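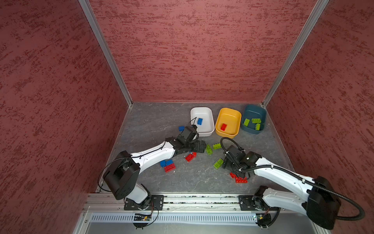 School > News > Student Projects

Robotics class teaches two arms to tidy up the bricks

Students of the robotics class at Terkuvmont Technical School are spending this term on a task that every small child knows well: putting toy bricks back in the right place. Their project is called Skurkix, and it uses two robot arms which stand side by side on one rail. The blue bricks go to the white bowl, the red ones to the yellow bowl and the green ones to the dark teal bowl.

The class has 36 students, divided into 4 groups. Each group is responsible for one part of the work, for example the grippers, the cameras or the program which decides which arm moves first. The groups change their roles every month, so all students will try everything before the project ends in May. 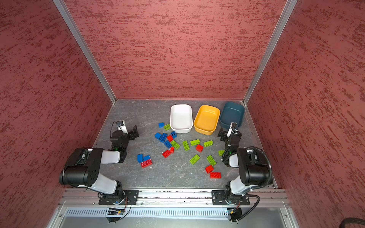
According to the students, the most difficult part is the middle of the floor, where both arms can reach. If they go for the same brick, one of them has to wait. In the first version both arms waited for each other, and a whole lesson passed in this way before the mistake was found - it was one wrong line in the program. Bricks which lie on top of other bricks are also not easy, and the class is still discussing which one should be taken first.

The groups keep a common notebook where they write down every attempt. They hope to reach 1,000 attempts by the end of the term. The parts were paid for by a grant from Clanura, a local company that also lent the school some 70 tools for the workshop.
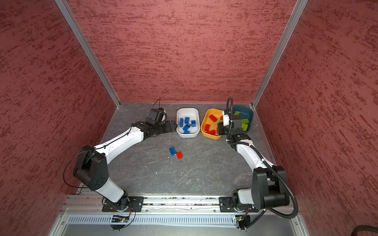
Regional competition in spring

In April the class will take part in the Arumugam Cup, a regional competition for school robotics teams. The rules give each team ten minutes to sort a mixed set of bricks by color, and a brick in the wrong bowl costs points. A smaller team will be chosen from all groups in March.

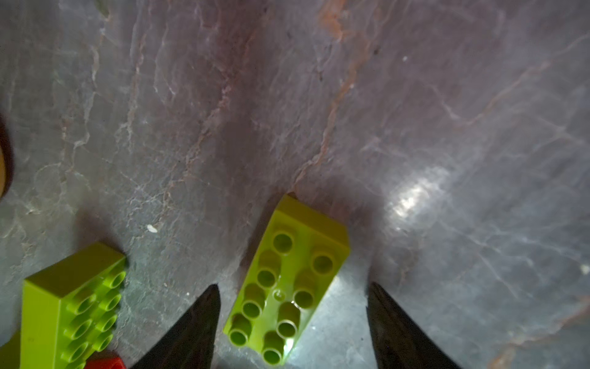
Until then the students practice twice a week after lessons, from 3:30 p.m. in the workshop on the ground floor. Parents and younger students are welcome to come and watch - please ring the bell at the side entrance, as the main door is closed in the afternoon.

Contact | © Terkuvmont Technical School | Back to top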